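Call for participants: handling and packing trials for legged robots

Memelis Robotics Workshop, Pirent site

The Workshop is seeking nine participants for a series of practical trials on the safe folding, packing and unpacking of small legged robots. The trials begin in December and will run for six weeks.

Background

In the spring, a leg joint on one of our units released while the robot was being lifted from its storage box. The leg opened under spring load and struck the handler across the fingers. The injury was minor, but the internal review by Bogumił Nowicki found that the written packing procedure did not say where the hands should be placed, and that the check for stored tension had been left to the judgement of the person packing. Two earlier reports of trapped gloves had been logged as damage to equipment and were not passed to the safety office.

Use of the old procedure has been suspended for all untrained staff. A revised procedure has been drafted with Waltik and must be tested by people who did not help to write it.

What participants will do

Each participant will attend three sessions. Under supervision, you will fold a robot, place it in its box, close the box and later remove the robot. Batteries are taken out before every session and the leg springs are checked by a technician. You will be asked to stop and report any step that is unclear, awkward or painful. Hand positions will be noted by an observer. Your speed will not be assessed.

Who may apply

Applicants must be 18 or over and able to kneel and work at floor level. No technical knowledge is needed. We particularly welcome people with small hands or reduced grip strength, as neither group was represented when the first procedure was written. Current employees of Memelis or Waltik are not eligible.

Payment and conditions

Participants will be paid for each session attended and local travel will be refunded. Gloves and eye protection are supplied. You may withdraw at any time without giving a reason, and payment for completed sessions will not be affected.

How to apply

Please write to Jarosław Nowicki, Trials Office, Głowacki Building, stating your availability and any previous hand or wrist injury.
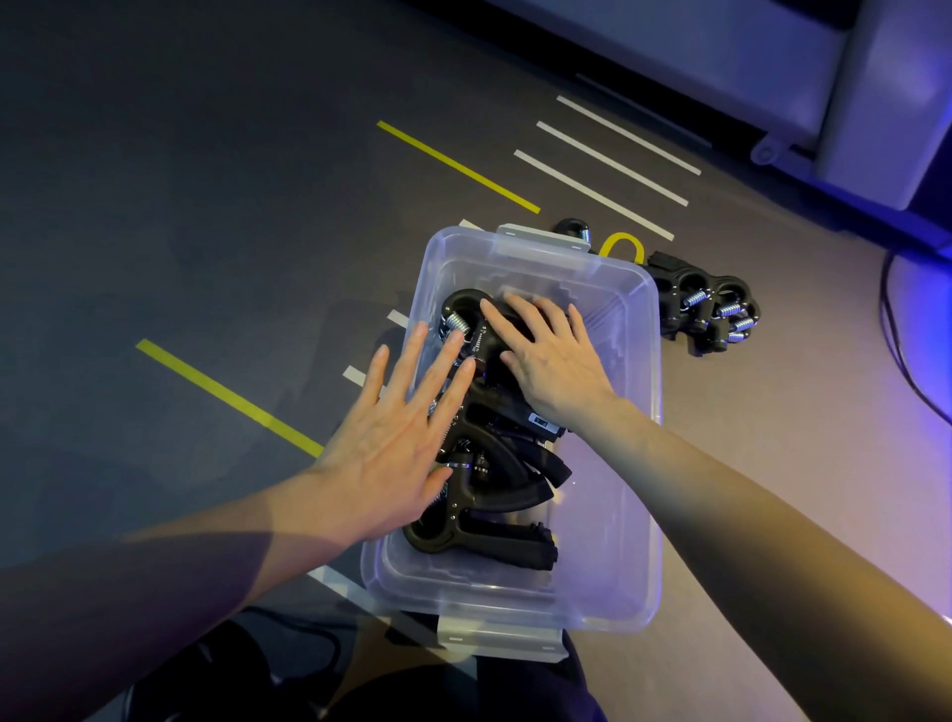
Pressing a folded robot into its storage box, with a second leg assembly on the floor alongside.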